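Skonness gets its winter update

25 Jul 2021

The two-person team behind Skonness, the mobile hopping game set on an endless string of little islands, has been busy since June. We caught up with its lead designer over a long video call, and what a fun chat it was! The new Widodar world brings 58 islands and a fresh batch of secret characters, taking the total to 88.

"Widodar started as a colour test," the designer told us. "I wanted a swamp that felt friendly. Then we put in the lantern frogs and couldn't stop."

The frogs are my favourite part too (they hum when you land beside them, so play with the sound on). Catch a full choir and you unlock Tran, a grumpy heron who can skip one gap per run.
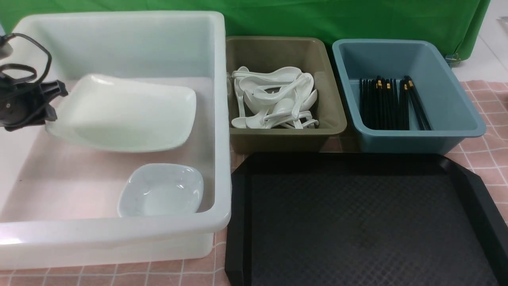
Finding the secret characters

Most of them are tucked behind odd little tasks, and the designer was happy to drop hints. "Let the tide catch you on the third island and see where you wash up. People are so scared of the tide — they never try it."

The hardest to get is Husolus, a moon moth who only turns up once your score passes 669. "I've done it twice," the designer admitted. "My thumbs were sore for days."

I asked if daily challenges would ever cost coins. "No, they're free and they'll stay free. I play on the train and I hate being asked to pay before my stop." 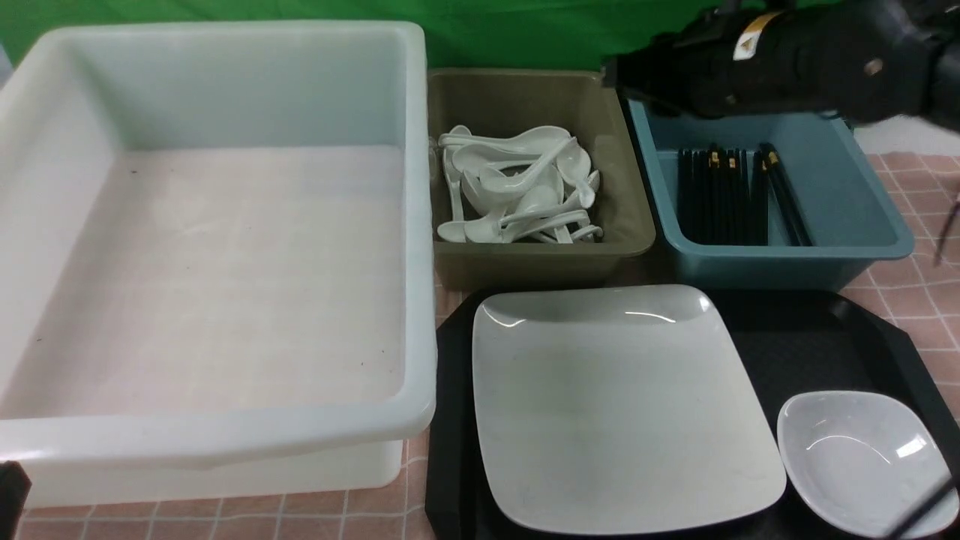 White soup spoons in a tub, beside a larger white bin.

Next on the list is a two-player mode, which is already running on the team's own phones. "It's a mess and we laugh the whole time," the designer said. "We'll fix the mess and try to keep the laughing."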